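Notas para la charla – Puesta a punto y mantenimiento de la celda de bolsas
Zimutum, jornada técnica interna de febrero

Apertura (2 minutos)

Saludar y decir de qué va: una sola celda, la de Jindumora, que coge bolsas de papel por el asa y las cambia de sitio. No voy a hablar de modelos ni de entrenamiento. Hablo de dedos, tornillos, cámara y tela de mesa.

Avisar de que las preguntas van al final, salvo las de seguridad, que se contestan en el momento.

Diapositiva 1. La celda

Un brazo, una pinza de dos dedos, una cámara pequeña en la muñeca. La mesa va pegada a la pared. El armario de control está al otro lado, con la seta de emergencia a la altura de la mano.

Los dedos los mecaniza Janevski. El cable de la cámara es de Skollow y hay que pedirlo con el conector acodado, porque el recto roza con la brida de la muñeca. Enseñar los dos conectores, los llevo en la bolsa del portátil.

Diapositiva 2. Por qué papel

El papel cede. Una caja de madera se queda donde la pones; una bolsa se inclina, se arruga y enseña el interior. El asa de cordón es fina y cuelga de forma distinta cada vez. Si los dedos tienen holgura, con una caja se nota poco y con un cordón se nota enseguida.

La mesa lleva un estampado de flores y hojas a propósito. Sobre blanco liso la calibración salía bien y luego, en una mesa normal, se perdía el borde de la bolsa.

Diapositiva 3. Lo que ve la muñeca

Dejar las tres vistas un rato en pantalla antes de hablar. 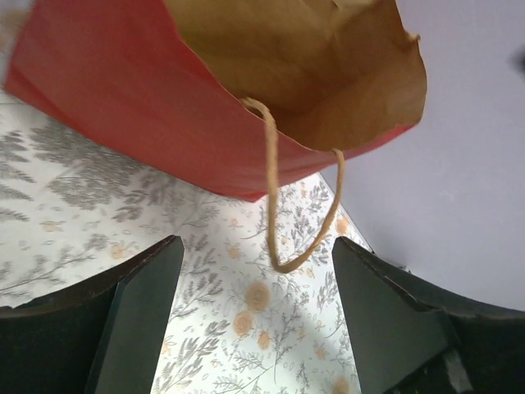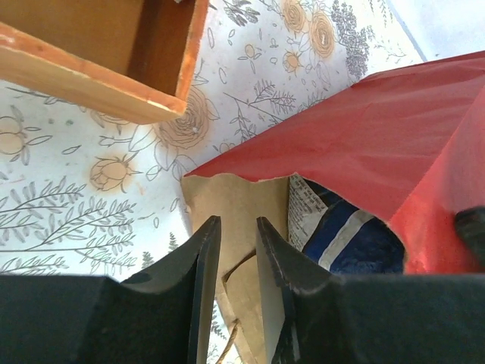
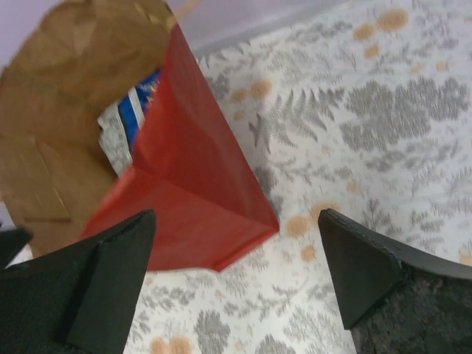

En las tres entran los dos dedos por la parte de abajo, y hay papel rojo y mesa estampada. En la primera, señalar el asa que baja entre los dedos. En la segunda, el canto desconchado del dedo derecho, que es lo que nos lleva a la diapositiva siguiente.

Diapositiva 4. Revisión de los dedos

Orden de trabajo, despacio, que hay gente que toma apuntes:

Parar el brazo en posición de servicio y quitar tensión. Esperar a que se apague el piloto del armario.

Pasar un paño seco por la cara interior de cada dedo. Nada de alcohol, ablanda el adhesivo del recubrimiento.

Mirar la punta y el canto con linterna, de lado. Un desconchón en el canto se anota y se sigue trabajando. Si la punta engancha el cordón, se cambia la pareja completa, nunca un dedo solo.

Comprobar el apriete de los 6 tornillos, en cruz.

La revisión toca cada 300 ciclos. Empezamos con 100 y era perder la mañana.

Diapositiva 5. La cámara

Limpiar la lente con la pinza abierta. Con la pinza cerrada es fácil apoyarse en los dedos y mover el soporte sin darse cuenta.

Después de tocar el soporte, repetir la calibración. Siempre, también si «solo se ha movido un poco». Se hace con la pinza abierta y las dos puntas dentro de la imagen. Si falta una, el soporte está girado.

Luz: hay zonas de la tela que salen casi blancas. Bajar la exposición antes de tocar la lámpara. El año pasado movimos la lámpara tres veces y hubo que rehacer todas las posiciones de recogida.

Diapositiva 6. Averías que hemos tenido

Cierre irregular. Era suciedad en la guía, fibras de papel. Se limpia con pincel y se vuelve a engrasar, poca grasa.

Imagen que se corta con la muñeca girada. Cable. Se cambia entero – los empalmes nos han durado más de 2 semanas solo una vez.

El brazo se para al acercarse a la mesa. La tela hacía una arruga y el límite de fuerza saltaba al tocarla. Ahora va sujeta con pinzas por debajo del tablero.

Si voy mal de tiempo, saltar la segunda.

Diapositiva 7. Repuestos

En el cajón de la celda tiene que haber una pareja de dedos, un cable de cámara, tornillería y bolsas de papel de recambio. Quien gaste lo último lo apunta en la hoja de la puerta.

Preguntas

Seguramente pregunten por dedos de goma blanda. Los probamos: cogen bien el cordón y lo sueltan mal. Quien quiera ver la celda parada puede pasar por el taller después del café.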